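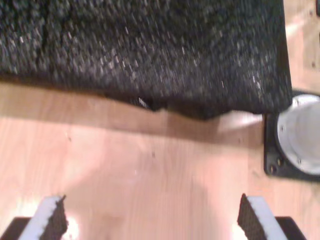
What made Unit 2 stop with its fingers open? It lost its grip force reading, and the controller would not let it close on anything it could not measure.

We use cookies to improve your visit. Accept / Manage

Search stories Go

Zhenhua Xiao read the log at Virkbridge in January, with the arm locked out and the key in his pocket. The fault had come at cycle 3,342. The force channel read zero, then 800, then zero.

"Cable," said Marijke Verstraete.

"The cable was replaced at 1,893."

"Then the connector."

He unplugged it. One pin had been pushed back into the shell. It still touched its mate when the wrist was straight and lost contact when the wrist turned. He wrote this down and drew the pin.

The stop was correct. The part that bothered him was eleven lines earlier, where the same zero had appeared and the arm had closed anyway. He showed her the line.

"Who was in the cell?" she asked.

"Ohemaa Boateng. She was reaching for a dropped screw."

Marijke read the line again. The check ran once per move. The zero had arrived after the check and before the close.

"Did it touch her?"

"It took her glove."

The glove was in the incident tray with a tag on it. The report gave it four words. Marijke opened a new report, typed the line number at the top, and held out her hand for the key.

"It stays off," she said. "Call Dridesov and read them that line."

He dialed. It was 6:40 in the evening and the phone rang for a long time.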